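How to Clean and Care for a Wood-Grain Laminate Tabletop

Laminate is one of the easier surfaces to live with, but it does get dull, sticky or hazy when the wrong cleaner is used on it over and over. Most of the tables we get asked about are not worn out. They have a film on them, built up from spray polish and dish soap that was never rinsed off. The steps below will take care of that, and the second half of the page covers stains, scratches and edges.

What you need

Two or three microfiber cloths
A small bucket of warm water
Mild dish soap
White vinegar
Baking soda
Rubbing alcohol
A soft toothbrush
A plastic scraper or an old plastic card

Leave out scouring powder, steel wool, bleach and anything sold as furniture polish or wax. Polish is made for finished wood. On laminate it sits on top and catches dust.

Step 1. Clear the table and dust it

Take everything off, including the placemats. Wipe the whole top with a dry microfiber cloth. Grit that gets dragged around under a wet cloth is what makes most of the fine scratches.

Step 2. Wash

Put a few drops of dish soap in the bucket. Dip a cloth, wring it out hard, and wipe in the direction of the grain. The grain is only printed, so the direction makes no difference to the cleaning, but any streaks you leave will be harder to see. Do half the table at a time.

Keep water away from the seams. Laminate itself does not mind a damp cloth, but the board under it swells if water gets in at a joint or a chipped edge, and a swollen edge does not go back down.

Step 3. Rinse and dry

Empty the bucket, fill it with plain water and go over the top again with a clean cloth. This is the step people skip. Dry right away with the last cloth.

Step 4. Remove the haze

If the top still looks cloudy, mix one part white vinegar with four parts water. Wipe it on, wait one minute, rinse with plain water and dry. A heavy polish film may need this twice.

Then check your work. Turn on a lamp or stand so that the window is across from you, and look along the top from a low angle. Streaks and leftover film show up best next to a bright patch of light. Move your head from side to side while you look, and run your palm over any spot you are unsure of. Film feels slightly tacky.

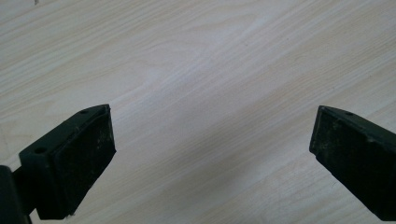
Pale wood-grain laminate with a smooth matte finish.

On a light top like this one, a small dark speck is easy to find. Touch it with a fingernail. If it lifts, it is a crumb or a dried drip and the plastic scraper will take care of it. If it feels flat, try the stain steps below. If it dips, the surface is chipped and needs filler.

Stains

Coffee, tea and juice: Make a paste of baking soda and water. Lay it on the stain, leave it for five minutes and wipe it up with a damp cloth. Do not scrub. Baking soda is a mild abrasive and will leave a shiny spot on a matte finish.

Ink and marker: Dab with rubbing alcohol on a cloth, turning to a clean part of the cloth each time. Rinse afterward.

Glue and stickers: Lay a warm, wet cloth on the spot for a few minutes, then push with the plastic scraper held flat. Finish with alcohol.

Candle wax: Let it harden, scrape it off, then wash as in Step 2.

Scratches and chips

Fine scratches cannot be sanded out of laminate. The pattern layer is very thin and you will go through it. For a chip, use a laminate repair paste in the nearest color. Pale tops often have cream, tan and gray in the same pattern, so hold the color card in several places before you buy. Go with the lighter shade if you are between two. Press the paste in, level it with the scraper and leave it overnight.

Edges

Run a finger along the edge banding twice a year. Where it has come loose, dry the gap fully, work in a little contact cement, wait until it is tacky on both sides and press. Tape it down until the next day.

Everyday care

Wipe spills when they happen. Use a trivet for hot pans and a board for cutting — a knife mark is there for good. Put felt pads under lamps and pottery. For a table in daily use, Steps 1 to 3 once a week are enough, and Step 4 only when it looks like it needs it.

Written by Eun-ji Ji. Last updated 1/31/19.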